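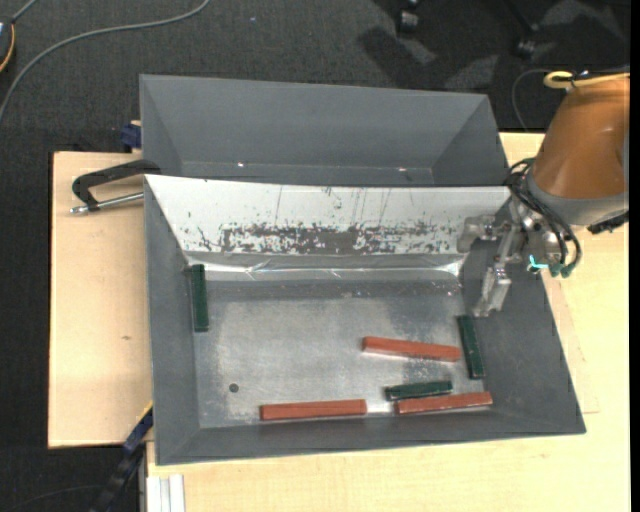 Green and reddish-brown blocks in a gray bin, with a second bin behind.

A small contractor who wins a first public job often meets the retainage clause before the first invoice goes out. The owner holds back part of every progress payment until the work is accepted. The money has been earned, but it stays on the other side of the table, sometimes for a year or more.

Flenberg, a paving and drainage firm with crews in two counties, had three jobs running last December. Each had its own retainage terms. One released half the money at the midpoint, one released nothing until final acceptance, and the third tied release to a punch list that the owner kept adding to. By the end of the month the firm was owed money on 101 separate line items and was using its credit line to make payroll.

Suppliers feel it next. Tomico sells pipe and precast parts, and it does not wait for final acceptance to bill. Its terms are the same whether the contractor has been paid in full or not. A contractor that pays late loses its discount, then its account.

There are ways to ease the strain, and most have to be settled before signing. Some owners will reduce the percentage once the job is half done. Others will accept securities in place of cash, or put the money in an escrow account that earns interest for the contractor. Line-item release is worth asking for on longer jobs – a grading crew that finishes in the spring should not have to wait for the landscaping.

Subcontractors should read the prime contract as well as their own. At the Nenau library project, the prime contractor held a higher percentage from its subs than the owner held from it. State law in many places does not allow that, but a sub has to raise it.

Paperwork causes much of the delay at the end. Missing lien waivers, warranty letters and as-built drawings can hold up a release long after the crews have left. Mabula, which does electrical work, now starts its closeout file in the first week of a job. Its last one ran to 133 pages, and the final check came 3 weeks after it was turned in.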